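3 min read

Swapping the finger pads (finally)

So the pads on my gripper had been getting slick for weeks and I kept pretending they weren't. Then on Tuesday I dropped the same bottle three times before lunch, said something rude, and got the hex keys out.

If you've read this blog before you know the one I mean, the hand-held gripper I use for working out grips before anything goes near the Toivonen arm. It gets used far more than the arm does, and it gets cleaned far less. My fault! Charmaine Ngcobo left me a very tidy maintenance sheet when she moved over to the Urlow job, and I had pinned it up behind a door.

Getting the old pads off took seven minutes, plus a good long while hunting for one screw under the bench. The faces had gone shiny, and there was a gray paste packed into the mounting holes that I think was mostly cardboard dust (we ran cartons all through September). I scrubbed the seats with an old toothbrush and isopropyl, let everything dry, and put the new pads on finger tight first. Then I closed the jaws on a strip of paper and tugged. If the strip slides out at the top and sticks at the bottom, the pads aren't parallel, so back off the screws, nudge, try again. I did that more times than I'd like to admit.

Once the strip held evenly I snugged everything up, a little on the left, a little on the right, back and forth. Emanuel Barbu swears by thread locker on these. I tried it last time and spent an evening with a heat gun, so no thank you, Emanuel.

After that it was bottle time. I like a bottle for this, with the round shoulder and the slippery finish, because it shows up a crooked pad faster than any block will. I put a big sheet of paper down on the table and started with the jaws open, just lining up.
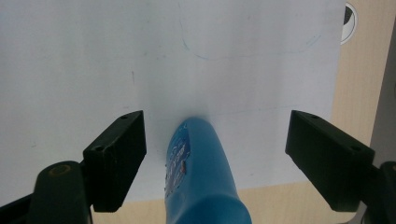 How often should finger pads be changed?

Go by the surface more than the calendar: when a wipe with alcohol doesn't bring the grip back, fit a new pair. On my work that has come out at about 620 hours, but cartons are rough on rubber and yours may last a lot longer.

I've ordered two spare pairs from Stivesora and moved the maintenance sheet to the front of the door. Next job is the cable on the arm, which has started creaking on the far side of its reach. Ilgın Kozan thinks it's the clamp and I think it's the sleeve, and there's a coffee riding on it.

7 comments · 60 shares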